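Friday: the robot open day

The flyer has been under the fridge magnet since February, when the library was giving them out with the overdue notices, and I had promised myself I would go. So I went. I took the 31 from Mestby, got off one stop too early on account of the driver's optimism about where Rutherford begins, and walked the rest beside the highway in a drizzle with my good shoes on. The plan was to see the future of housework. I have been doing the present of housework for a long time and felt entitled to a look. 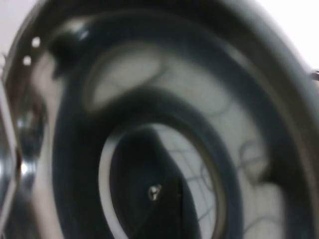 Posted by mestbydiary in Outings
June 2025 | 2 comments

Nirker has the old carpet warehouse behind the tyre place. I bought the hallway runner there, years back, and I could still tell you where the remnants bin used to be. There's a reception desk on that spot now, and a sticky label for your name, and a bowl of mints. It is 3000 square metres, according to the young man doing the welcome, and he said it with his arms held out in case we hadn't noticed the walls. Most of it was behind a roped-off bit. We got the corner by the roller door, with urns.

I'd expected robots in the plural, walking. I had pictured one bringing the biscuits. There was an arm. It was called Emex, which is either an acronym or a stomach remedy, and it lived at a kitchen bench and did pots. It had a little camera down at its wrist, and the picture from that went up on a big screen so that those of us at the back, behind the tall family, could see what it saw.

What it saw, for a good part of the morning, was the rims of things. I hadn't thought about this before. If your eye is on your wrist then every job ends with your face in it. The arm would swing over and the screen would fill up with grey metal and a blur, and a fellow in front of me asked whether it was broken, and the presenter said no, it was approaching. I am going to use that. The next time I'm asked why the gutters haven't been done I shall say I am approaching.

It made me a bit seasick, all the same. I looked at the urn for a while.

The talk went on longer than the flyer let on. The presenter (lanyard, very clean runners) told us that lifting things is easy and putting them down is hard. You could see several people in the audience who have raised teenagers nodding along. He said the arm had practised the one job 1000 times since the school holidays. I whispered to the woman beside me that I had practised it a good deal more than that and never been given an open day, and she laughed so loudly that he stopped and asked if there was a question. There wasn't, so I made one up. I asked if it did roasting pans. He said roasting pans were on the roadmap. I have one soaking in the laundry trough that has been on the roadmap since Sunday.

Then we were let closer, in a queue, past a strip of yellow tape you weren't to put your toes over. A small boy put his toes over it at once and the whole business stopped dead, arm in mid-air, while a light on the wall thought about it. His father was mortified. I thought it was the best part. You could feel everyone warm to the machine a little, seeing it told off for something a kid had done.
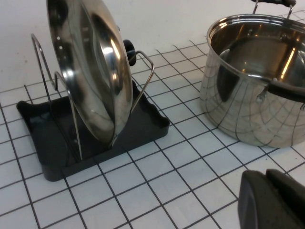
Lids are my subject, if I have one. I have strong views on them and very little room. At home they live in the drawer under the oven, on their sides, and when you open it they all slide forward and fall on whatever you were after, and every few months I take the lot out and put them back in a different order and call it a system. So I was standing there with a paper cup of tea, ready to be superior, and what took my eye was the rack. Chrome wire loops, a black plastic drip tray underneath, and the lid standing up in it on its edge like a plate in a dresser, with the knob poking out to the side. That's all. No electricity in it whatsoever. It sat there on the white tiles beside the stockpot, and I thought, well, there's the invention, somebody has gone and bought it in a shop and then built an arm to go next to it.

I did ask where the rack came from. The presenter looked at me as if I'd gone to the opera and asked about the carpet. He'd have to check. He wrote my email address down on the back of a mint wrapper, and I don't hold out much hope.

The arm, to be fair to it, was better than I wanted it to be. It went slowly. It went so slowly that you started helping, leaning a bit to the left, holding your breath, the way you do when someone else is parallel parking. It got a lid down into the rack and let go, and there was a tiny clink, and a lot of grown adults with jobs to go to applauded a clink. I clapped too. Then it did another go and missed the loops, and the lid went over on the tiles with the sort of noise that at home would bring somebody in from the next room to ask if I was all right. The arm didn't swear, or look at the lid with hatred. It backed off and had another think. I found that irritating, if I'm truthful in here, and where else would I be.

A retired gentleman in a fleece wanted to know what it would cost. There was a long answer containing the word "partners". He asked again. There was a second answer with "partners" in it twice. He put his notebook away and had a mint.

He was also the one who wanted to know if it washed up, and the answer is that it does not. Somebody washes the pots before the arm gets them. I pressed the young woman on the second table about this and she admitted that it was her. She has a degree, and showed me her hands. She was very good about it and said it was quite soothing after lunch, but you could tell she had been asked before. So the state of things, as far as I can make out, is that the machine puts the lid in the rack, which I can do, and a clever young person does the scrubbing, which I would pay to have done. I suggested they swap. She said she'd raise it.

Sausage rolls came out at 2. They came out of a box, on a tray, carried by a person.

I got talking in the sausage roll line with a couple who had driven in from well past the reservoir because their daughter is thinking of studying this sort of thing. The daughter was up at the tape and hadn't moved for the whole demonstration. She'd worked out that the arm did a little wiggle before it opened its fingers, and was trying to decide what the wiggle was for. She asked the presenter and he lit up like a lamp, got down on one knee by the bench and they were at it for ages, something about feeling for the bottom of the tray before you trust it. Her mother said, "She won't empty the dishwasher, though." I said perhaps she was approaching.

I had a turn at the controls before I left. They let you move it about with a thing like a fat pen on a stalk, on a practice table well away from the proper bench, and the job was to pick up a foam block and put it in a tub. I was hopeless. I squeezed when I meant to lift and I lifted when I meant to stay put, and the block went under the table, and the young woman with the hands had to crawl in and get it. My second try was worse. I have been picking things up all my life without giving it a moment's credit, and I stood there sweating into my name label over a piece of foam. The small boy from earlier went after me and got it in first go. He asked if he could do a harder one.

They gave us each a canvas bag on the way out with Nirker on the side and a pen in it. The pen doesn't work. The bag is a good size.

Missed the bus by the length of the tyre place and stood in the shelter reading the brochure, which has a diagram of a kitchen with no drawers in it at all, everything standing out on the bench where an arm can get at it. Who has that much bench? I would like the arm less and the bench more. By the time I was home my shoes were done for and I've got them stuffed with newspaper by the heater, and they smell like a wet dog from here.

Opened the drawer under the oven to get the small saucepan lid for the rice. They all slid forward. I stood the big one up against the toaster, between the toaster and the bread bin, and it stayed up while I ate. Then I moved the toaster to put the kettle on.

Mem: ring the hardware about racks. Measure the bench first. Roasting pan still in trough.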